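# Kettle hand-teaching kit, by Tivville

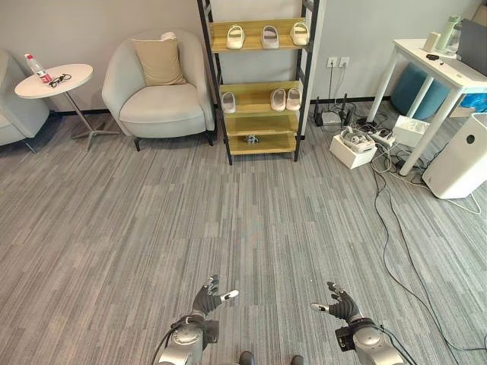 *Both hands open over the carpet, with the headset in its box by the outlets.*

I've been selling and setting up the Kettle kit out of our Drenmont shop for a while now, and it's still the thing I'd rather demo than anything else we carry! You put on the headset, move your own hands, and the robot's hands follow. Do the task 11 times or so (slippers onto a shelf is my usual one) and you've got a nice starter set to train on.

**What you get**

- Headset with strap
- Router, set up before it ships
- Recording software, one seat
- 90 minutes on a call with me or Aslak Tangen

The robot is sold separately. If you've already got one with two five-fingered hands, send me the model and I'll check it before you spend anything.

**Setup:** give yourself 8 feet of clear floor, and run your cables along the wall (I'm bad at this one). Start with soft stuff like a throw pillow. Bottles are harder than they look, so save those for day two.

**Price:** $3000, shipped from Gindale. The thinner glove liners are back in December, and I'll swap yours for free if you order now.

Questions go straight to me, Wendell Whitfield, through the shop form.

Page updated 25/10/2022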